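Irkiton Cable Dress Kit for Two Small Arms: Long-Term Review

Posted 16th October by Menaka Munshi

I put off buying this kit for most of a year, and if you look after a pair of small arms yourself you can probably guess why. It costs $398, and when you open the box what you see is cable, clips and a little bag of screws. I have a drawer full of cable. I have a whole jar of screws! It took one very long afternoon in August, spent on my knees hunting for a broken wire that only broke when the elbow was folded just so, for me to finally give in and place the order.

So, what you get. There are two long purple cables, one per arm, already made up with the connectors on, plus 18 white snap clips, a short strip of sticky-backed pads (I never used them) and a folded instruction sheet. The cable is softer than I was used to. My old runs were the stiff gray kind, and every time an arm changed direction you could watch the cable argue with it a little before going along. The purple stuff drapes. I also like the color much more than I thought I would, and there's a practical side to it, which is that against white covers and black joints you can check the whole run from across the room before you press go.

Our cell is the compact sort, with two arms on one base plate, working toward each other over a small table, and they pass things back and forth all day long. That is hard on cables. Each gripper has to turn, tip and come in close beside the other one, and any slack in the wrong place goes exactly where you don't want it.

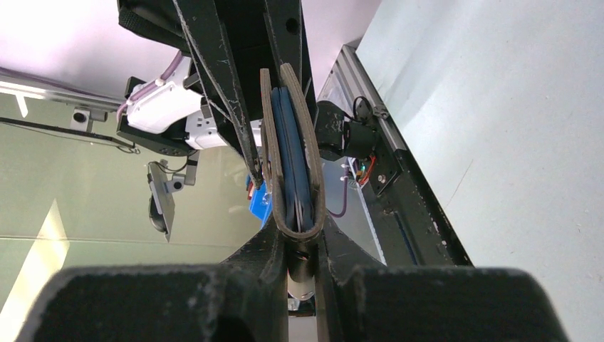

Fitting the kit took me a morning for the first arm and the better part of an hour for the second, and that tells you most of what you need to know about the instructions. The drawings are lovely and clear from the base to the elbow. After that they get vague, and the wrist, the part everybody worries about, gets one small sketch with an arrow. I called my friend Didier Marchal, who set up a similar pair at Zonstead, and his advice was better than anything on the sheet. Power the arms down, support them, and put the clips on the upper link loosely at first. Then move the wrist slowly by hand to the far end of its travel in every direction, and let the cable tell you how much it wants. Only after that do you press the clips home and work back toward the base.

I did it the other way on my first try, base to wrist, all very neat and tight. It looked wonderful. At full twist the plug was being tugged sideways, so off it all came again and I made a fresh pot of tea and started over.

What you are after is a loop near the wrist that stands up and away from the gripper. Mine looks a bit silly, to be frank, like the handle on a basket, and visitors always want to tuck it in. Please don't tuck it in. If it is too small the connector takes the strain, and if it is too big it swings over and pays a call on the other arm. 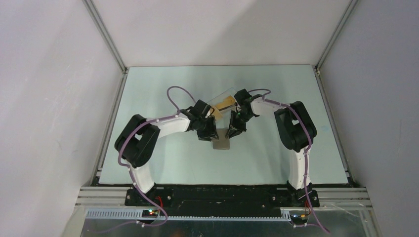
Both arms at the middle of the table, purple cables clipped along the links, with the loop standing over the left wrist.

The clips are the best part of the kit, and also where my one real grumble lives. They hold well, they come off with a thumb, and they haven't marked the covers at all. But they only come in one size. I wanted one wider one at the elbow, where the cable bends around the joint housing and I would have liked to run a second lead beside it. I wrote to Irkiton to ask and got a kind reply saying a wider clip was on their list, with no date attached. In the meantime I bought a bag of Khokhar side clips, which fit well enough, though the edges needed a minute with a nail file.

I should mention the lower end too. The cables are long, generously so, and once they come down past the base plate you have to decide for yourself where the rest goes. There's nothing in the box for that. I let mine hang in an easy curve at the front, and I check now and then that nothing is resting on them. A pair of hooks would have been a nice touch at this price.

As for how it has held up, the counter on our cell stood at 2,961 handovers since the refit when I sat down to write. In that time I have reseated one clip on the right arm and wiped everything down whenever it looked dusty. I haven't had a dropped signal at either gripper. With the gray cable I was crawling around with a meter every couple of weeks, so my knees are very much in favor.

My upkeep routine is short. Before the first run I look along both arms and give each clip a gentle wiggle. Once a week I power down, fold each elbow all the way, and run a finger along the cable on the inside of the bend, feeling for flat spots or a shiny patch where it has been rubbing. If a clip has crept, I move it back to the little pencil mark I made on the cover. Do make those pencil marks! I skipped them on the left arm and had to work it all out again after I took the cover off.

Would I buy it again? Yes, for a pair of arms that work close together, with a small sigh at the price. For a single arm that picks from one side and places on the other, I'd get a length of soft cable and a bag of clips and make up the run myself, and spend the savings on a decent crimping tool.

Ease of fitting: 3 out of 5
Cable: 5 out of 5
Clips: 4 out of 5, and I'll gladly change that when the wider one comes out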